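Category: Home & Kitchen > Countertops and Surfaces

Marble in a kitchen that gets used, or am I kidding myself?

lerncombe_annie
Hi all, longtime reader and very occasional poster. We're finally redoing the kitchen in the Lerncombe house (the one with the sloping floor, for those who remember my tile saga in May) and I have fallen hard for marble. My husband would like it on record that he has not. I bake most days, we have 2 teenagers who treat lemons like a food group, and I am not a careful person. The yard quoted us 80 a square foot installed for a honed slab, and less than that for a quartz that looks sort of like marble if you squint. Has anybody lived with the real thing for a good long stretch? I'd love to hear the bad parts too.

toft_bakes
Oh, I could talk about this all day, so forgive me in advance! We put honed marble in when we moved to Toft and I would do it again tomorrow. Yes, it has rings. There's one by the stove from a glass of orange juice my sister left overnight, and I was cross about it for a week, and then I stopped seeing it. Pastry on a cool counter is a joy. My pie crusts improved more from that slab than from any book I ever bought.

Go honed and you'll be fine. Polished shows every little dull spot when the light comes in low.

Ezequiel Arellano
I install stone for a living and I'm going to be the grump here, with affection. I've been called back to more marble kitchens than I'd like, and it's nearly always the same conversation. The customer said they'd love the patina, and then the first etch mark shows up and they don't love it one bit. Sealer helps with stains. It does nothing for etching, and I wish the showrooms would say that louder. Vinegar, wine, tomato, lemon — any of them will dull the surface while you're answering the door.

With two lemon-loving teenagers, I'd say quartz by the sink and stove and a marble piece where you roll dough.
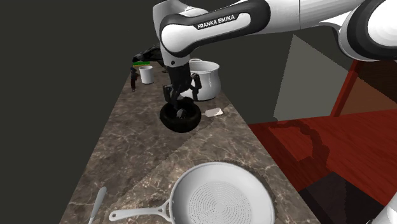

The other thing to think about is how long a run you want. A long counter may mean a seam, and on a veined slab a seam in the wrong spot will bother you every morning over your coffee. Ask to see your actual slab with the template laid on it before anyone cuts. A good yard will let you stand there and fuss as long as you like.

toft_bakes
I respectfully disagree with Ezequiel about mixing, though he surely knows more than I do about cutting the stuff. My neighbor did quartz and marble side by side and to my eye it always looks as if one of them ran out. Maybe if the colors are very different it works? But I'd pick one and be happy.

Ezequiel Arellano
Fair enough, it does look bad when people try to match them. Go dark on one and light on the other and it looks like you meant it.

Annelore Kohlhase
Coming in as someone who had marble and took it out. I was wiping and hovering every time we had company, and I once moved a guest's wine glass 3 times in one evening. She noticed. My mother grew up with a marble kitchen table that was scratched and gray and beautiful, and she never gave it a thought, so I suppose it's a matter of temperament. I have soapstone now and I sleep better.

Before you decide, ask the yard for an offcut and leave it by the sink for a couple of weeks. Cut lemons on it. Set the ketchup on it. If you look at it afterward and feel fond of it, buy the marble.

lerncombe_annie
Annelore, that is such a sensible idea, and I'm embarrassed I didn't think of it. I called this afternoon and they're saving me a piece the size of a cutting board. The kids have been told to do their worst. My husband is already leaning toward "dark quartz and a pastry slab," so Ezequiel has a fan in this house.

toft_bakes
Team marble is waiting patiently! Do post the offcut when it's had its two weeks.

Recent threads in this category
Getting turmeric out of a white sink
Soapstone: mineral oil or leave it bare?
Undermount or drop-in for an old cabinet base
How much overhang before you need brackets?
Butcher block next to a dishwasher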